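The fault log said "no fault"

I have been putting off writing this one, partly because I wanted to be fair and partly because I was still annoyed. It's June 26, 2026, the pads are still dusty, and I've had enough replies from Flemix support to know that no more are coming.

Some background for anyone who doesn't follow along. I do contract testing on small grippers, mostly for people who have already bought them and want to know what they bought. In November I was handed the Cevero, a two-finger, hand-held unit with padded fingers, and asked to say whether it was fit for picking up thin, flat, light things off a plain tabletop. The sales sheet says it is. It says so in bold. The sheet also says the pads last 3000 cycles before they need changing, a claim I'd like to see somebody sign their name to.

My pads had done 225.

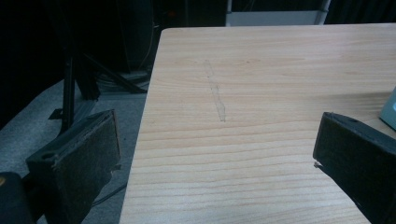
What went wrong is dull to tell, and that's part of my complaint. The fingers closed over a flat strip, the controller reported a good grasp, the green line went across the log, and the strip was still lying on the wood. I ran it again. Same thing. Over the first long session I logged 16 of these, every one of them recorded by the software as a success. If I had gone to lunch and let the numbers pile up, I'd have come back to a lovely chart.

I've seen grippers miss plenty of times, and a miss doesn't bother me much. You adjust the height, you slow down, you try a different approach angle. A machine that misses and tells you it hasn't is another matter, and I don't think Flemix has understood that yet. Their first answer was that I should clean the pads. Their second was that the surface might be too smooth. Their third asked me to clean the pads.

So I asked Grethe Eyvindsson, who has spent more years around force sensing than I have, to go through the raw readings with me. She found it in an afternoon. The unit decides it is holding something when the closing force passes a threshold, and the threshold is set low so that it won't crush delicate parts. Fine. But once the felt-like facing on the fingers gets worn and starts to fray, the two faces meet a hair early, fuzz against fuzz, and the force passes the threshold with nothing between them. The controller sees exactly what it would see if it had hold of a strip of plastic. There is a width check that ought to catch this, but it's switched off for anything thinner than a setting called min_obj. Thin and flat things, in other words – the job on the sheet. 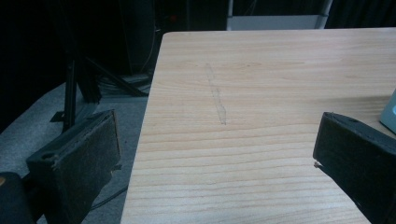
I put all this in a report, with the readings, and sent it off. Zulkifli Yusof, who runs a packing line with the same model, had been getting odd counts for months and had blamed his own people for it. He tried our test on two of his units and got the same false grasps on the older one and none on the one with fresh pads. He has since gone back and apologized to his night shift, so at least somebody came out of this well.

Now the safety part, and here I lose patience. Someone at Peltel, the distributor, told me on the phone that a false grasp is "a quality matter" and not a safety one. On a tabletop with nothing much on it, maybe. But the arm version of this gripper uses the same grasp signal to unlock the next move. Hold confirmed, so lift and swing at full speed. If the hold is false, whatever was half pinched can go anywhere, and the person leaning in to straighten the strip by hand has been told by a green light that the cycle is going normally. Zulkifli's line has a guard. Plenty of benches I visit don't.

Flemix did put out a firmware update 6 weeks after the report. I tried it. It raises the threshold slightly and rewords the warning about pad care. The width check is still off by default for thin objects. With worn pads I got fewer false grasps, and I did get them.

If you have one of these, turn the width check on yourself. It's under the advanced menu, second page, and you'll lose a little speed. Close the fingers on nothing before each session and see what the log claims. If it says it's holding something, change the pads, whatever the cycle count is. And don't let the grasp signal release an arm until you have a second way of knowing.

I've been asked if I'd recommend the Vukadinović unit instead. I haven't tested it properly. It has a nicer handle and a sales sheet with just as much bold on it, so ask me again when I've worn out a set of its pads.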